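Trendgate Fold-Flat Drying Rack, three tier
Reviewed February 27, 2018

I have owned four drying racks in my adult life and three of them died the same death, which is to say slowly, from the knees. So when the last one folded itself up under a load of bath towels, I went looking for something with a bit more spine. Flerkley had the Trendgate three-tier for $30, down from a price I doubt anyone ever paid, and it came to my door in a box the size of a card table.

Assembly. The box says none required. The box is fibbing. The rack itself unfolds, fine, but the four wheels are in a little bag and have to be pushed into the legs, and they do not want to go. I used a rubber mallet and some language. Two of the wheels have brakes, two don't, and the leaflet has no opinion on which goes where. Put the braked ones on opposite corners. I put them both on the left the first time and had a rack that pivoted like a barn door every time I brushed past it.

Once it's up, it's a decent piece of work. The rails are coated steel and far enough apart that jeans hang without touching the pair next door. The wings on each tier lock with a click you can feel. My old Prerex had wings that stayed up on trust.

The maker claims 100 pounds. I didn't have that much wet laundry, and if I ever do I'll have other problems. I did hang two sets of sheets, a bathrobe and a week of shirts on it at once and it stood there looking bored. The middle tier bows a little if you pile everything in the center, so spread things out.

Drying time is mostly up to your house. Mine is damp. Shirts on the top tier were ready in 11 hours, overnight plus breakfast, and socks on the bottom took until dinner. If you have a fan, point it at the low end.

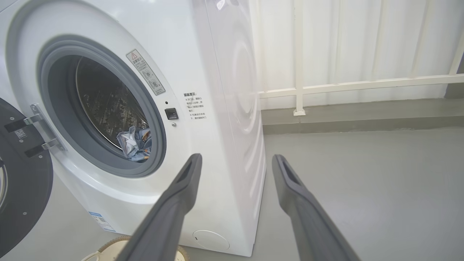 What does change the result is the spin cycle, and I'd be cheating if I gave the rack all the credit. Turn it up as high as the fabric will stand. I ran the same shirts on the gentle spin one week and they dripped on the floor until noon, which the rack took calmly and the floorboards did not. There is no drip tray, by the way. The Lai rack has one, and costs twice as much, and I have not forgiven either of them.

Folded, it's as thin as promised and slides in beside the fridge. Getting it folded is another matter. The tiers have to go up in order, bottom first, and if you start at the top it jams and pinches. I have a small blood blister to show for my independence.

Other gripes: the sock clips are flimsy and one snapped in the first week. The wheels squeak on tile. The instructions are printed in gray on slightly lighter gray.

Would I buy it again? At $30, yes. At full price I'd sulk and then buy it anyway. I'll come back in May, when the windows are open and everything dries in an afternoon, and report on whether the knees have held.

Four stars. The missing one is for the wheels.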